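Ground rules for folding at home

Posted Tuesday, September 15, 2020

I've been promising a post about our recording rules since March, and I'm finally sitting down with a cup of tea to write it, mostly because Gayan Wanigasekara keeps asking me for "the list" and I keep sending him half of it.
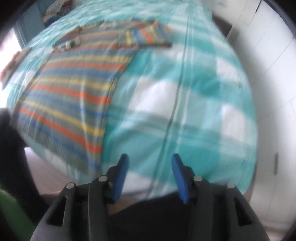
So, the list! It started as a page of complaints. We were collecting hand-held gripper demonstrations of laundry work in people's bedrooms, and every home had its own way of doing things. One person would smooth the sleeves first, another would grab the hem and flip the whole sweater over, and both were doing perfectly good folding. The trouble came later, when I tried to use the recordings together and found that half of them began with the garment already folded once and the other half began with it still in a ball. Same label on all of them: "fold top."

The first rule came out of that mess, and I still think it's the best one. Write down the start state and the end state before anybody picks up a gripper. For tops, our start state is "body spread, sleeves wherever they land." I love that second part. Nuwan Herath fought me on it for weeks (he wanted the sleeves straight out to the sides every time, like a paper doll) and then he tried it his way for an afternoon and came back saying the robot version of the task would only ever work on paper dolls. Sleeves wherever they land it is.

Rule two is about the surface. Use what's there. If somebody folds on the bed, record on the bed, with whatever sheet is on it. We had an early draft, borrowed from the bench setup at Dostmont, that said "plain, matte, single-color background." Great for a bench! Terrible for a bedroom. Stripes on top of plaid is exactly the kind of thing a folding policy is going to meet on its first day out, and I would much prefer it meet that in training. The one thing we do ask is that the bed gets cleared of anything you'd mind having in a recording for good, so mail, medicine, photos of the kids.

Which brings me to privacy, and I wish I'd put it at the top of the page from the start. Mirrors and windows get checked before every session. Anyone else in the home has to say yes, out loud, that day. A yes from last week doesn't count. And the person recording can delete any take for any reason without telling us why. I worried that we'd lose a lot of data that way. Out of 779 takes in the last batch, people threw out 18, and I watched my worry evaporate.

Then the hardware rules, which are short. Both fingers visible at the start. Pads wiped down and checked for lint, because knits shed like you wouldn't believe. Open and close the gripper fully once before the first take, so there's a clean reference for the width. Stop after 6 takes and rest your wrist, even if you feel fine. That last one came from the Siddiqui workshop notes and it's the rule people skip the most. Please don't skip it. My thumb was useless for two days in the spring and I had only myself to blame.

Speed is where I've changed my mind. The old page said "move slowly and steadily," and what we got was people folding as if they were underwater. Nobody folds like that, and the grip timing looked strange all the way through. Now it says "fold at the pace you'd use if you were listening to the radio." It isn't a very scientific sentence, but Nuwan plotted the takes before and after and the difference was lovely to see.

Mistakes stay in. If the hem slips, pick it up again and keep going. Just don't stop and start over unless the thing lands on the floor, in which case end the take and mark it as dropped. Gayan uses the recoveries for his own project, Pelladska, and he gets grumpy when they're missing.

Still open: how to label garments that are half inside out, and whether towels need their own page. I lean toward yes on towels. The folks at Rellness sent me 4 pages of towel rules and I've read them twice now, with real delight, and I'll write those up next once I've tried them on the big bath sheets.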